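About Ustgate

Ustgate writes software for robots that have already been bought. Most of our customers come to us with an arm on a bench, a licence for somebody's planning suite and a demo that ran well on the day of the sale. We look after what happens next: motion planning, grasp selection, calibration checks and the logging tools that tell you why Tuesday's run went wrong.

We started in two rented rooms in Grimdale. Hildegard Hamann had spent years writing controllers for packaging lines and was tired of being told that perception was solved. Yung-ching Yeh had spent the same years working on perception and was tired of being told that the controller would sort it out. They agreed that both claims were sales talk, and they set up a company to work on the bit in between. The first product was a log viewer. It was ugly and people paid for it.

What we think of the field

We are more doubtful than most firms in our line, and some visitors find that off-putting. We don't believe a success rate unless we can see the failures that go with it. We don't believe a learned policy is "general" when the test objects came out of the same box as the training objects. We are wary of any video with music on it. A system that works nine times in ten may be a fine piece of research and a miserable thing to own, as anyone will know who has stood beside one at the end of a shift.

That goes for our own work too. Our planner, Teuber, has been rewritten twice. The first version was fast and found paths that no sane person would let a robot take. The second was careful to the point of standing still. The present one is a compromise, and we have a long list of things it does badly. Customers get the list before they get a quote.

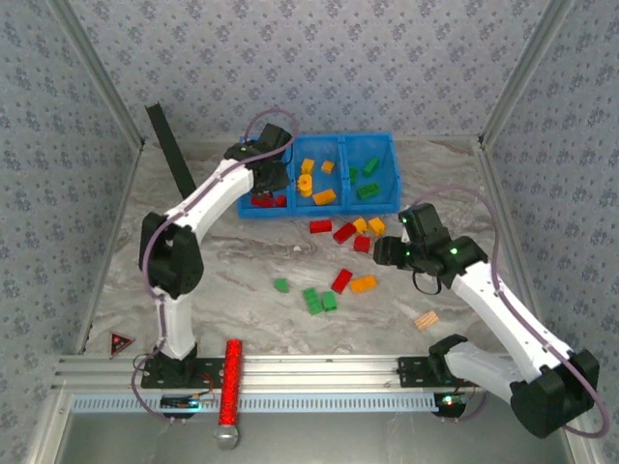 Two-arm planning is the part of Teuber we get asked about most, and it is the part where we promise least. Each arm on its own is a well understood problem. Put a second one on the same rail and every sensible path for the left becomes an obstacle for the right, and the textbook answer (plan for both together) gets slow very quickly. Our sorting task is plain enough for a child: red blocks in the left part of the blue bin, yellow in the middle, green on the right. With one gripper over the bin and the other down among the blocks in front of it, the planner has to settle who moves, who waits and where the waiting arm should be in the meantime. The cables matter as well. A purple cable that arcs above a forearm takes up room, and a collision model that leaves it out is telling you a story. We model cables as fat, pessimistic tubes. It costs us speed and we have stopped apologising for it.

Perception gets the same treatment. Colour sorting sounds easy until you ask the software to say where orange starts and yellow stops. Chi-keung Poon maintains our labelling rules, and his view is that a system should be allowed to say "don't know" and be marked well for it. Mustska, our perception toolkit, therefore gives every detection a confidence value and a plain reason when it declines to answer. Several prospective customers have asked us to turn that off. We haven't.

How we test

A change to Teuber or Mustska has to pass 50 physical runs before it is merged. Simulation comes first and catches the silly mistakes, but we don't publish simulated figures, and we'd be glad if others stopped. Failed runs are kept with their full logs. In August we went back through the archive and found 37 failures that had been filed under "operator error". Feng-yi Chow reviewed them all, and most were faults in our recovery code. They are filed correctly now, and the label has been removed from the tool so that we can't use it again.

We don't run tests with the press in the room, and we don't pick the best take. If you visit, you will see whatever branch is loaded that day. Some days it is dull and some days it is embarrassing.

Who we are

Hildegard Hamann: control, and the final say on releases
Yung-ching Yeh: perception and calibration
Feng-yi Chow: testing, logs and failure review
Chi-keung Poon: data and labelling rules
Pin-yu Leung: customer support and training

Pin-yu answers the support line herself. She was a user of the log viewer before she joined us, and the first thing she sent in was a four-page complaint about it, nearly all of which has been acted on. The remaining item concerns the colour of the timeline, and discussions continue.

Working with us

We take on small projects, usually a single cell and a single task, and we begin with a paid review of what you already have. Quite often the review says that a fixture, a chute or a better lamp would do the job, and that you don't need us. If it says you do, you get a written scope, the list of known faults, and access to the same logs we use ourselves. Source code for the planner is included. Training is held at our Grimdale office or on your site, and we ask that the people who will run the cell come along, as well as whoever signed for it.

We don't do humanoids. We don't do projects whose main purpose is a stand at a trade fair.

For a review, write to the support desk with a short account of the task and, if you can bear to, a log from a bad day.

Page last revised Nov 12, 2025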